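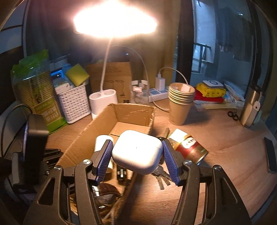
Collect seed of coastal shrubs when about half the fruit on a plant has turned from green to its ripe color. Fruit picked earlier holds soft, pale seed that rarely keeps. A shallow cardboard box, left open at the top, is good enough for holding a day's fruit, and its edges can be rough-cut with a knife to suit the shelf. Avoid sealed plastic bags, where fleshy fruit heats up and molds overnight. Take no more than a small part of the crop from any one plant, and pick from several plants at each site.

These steps are the ones used at the Brutach nursery for native hedge and buffer shrubs with fleshy, one-seeded fruit. They do not suit species with winged or dust-like seed.

Cleaning

Soak the fruit in tap water for one day. Rub it over a coarse screen until the pulp comes away, then rinse. Sound seed sinks in most species. Floating seed should be cut open before it is thrown out, as corky coats can keep good seed afloat. Cut eight floaters from each lot. If most are filled, keep the floating portion and sow it as a separate lot.

Spread the clean seed one layer deep on newsprint, in shade, for two days. Do not dry it further. Seed of this group loses life quickly once the coat begins to wrinkle.

Mix

The standard mix is two parts coarse sand, one part sieved pine bark and one part coconut fiber, by volume. Moisten it before filling the flats. Water should drip from a squeezed handful but not run. Beach sand can be used only after repeated rinsing – salt left in the mix will scorch the seedlings at the first true leaf.

Sowing

1. Fill each flat to a finger's width below the rim and level it with a board.
2. Sow 275 seeds per flat for small-seeded species. Halve this for large seed.
3. Press the seed in until it is flush with the surface.
4. Cover with sand to the thickness of the seed.
5. Water with a fine rose and label with species, site and lot.
6. Set the flats on a bench under light shade, off the ground.

Keep the surface damp at all times. Bottom heat is not needed in summer. For flats sown in February, a heated bench shortens the wait but does not change the final stand much.

The Maglaya lot, sown without heat, had its last seedlings up at 121 days. Flats should not be dumped before then. The Hultaston lot came up in two flushes, with a long gap between them, and the second flush was the larger.

Potting on

Move seedlings at the second pair of true leaves. Lift them with a flat stick and hold them by a leaf, never by the stem. Set the root collar level with the new surface. Roots longer than the pot should be trimmed, not coiled.

Feed lightly after two weeks with a balanced liquid at half the label rate. Move the pots to full sun in stages. A crop of some 1000 pots can be hardened on one open bench if the outer rows are turned inward weekly. Plants for exposed sites, such as the Dunov bank planting, stay in pots until roots hold the whole ball together.

Shares: 8
Comments: 0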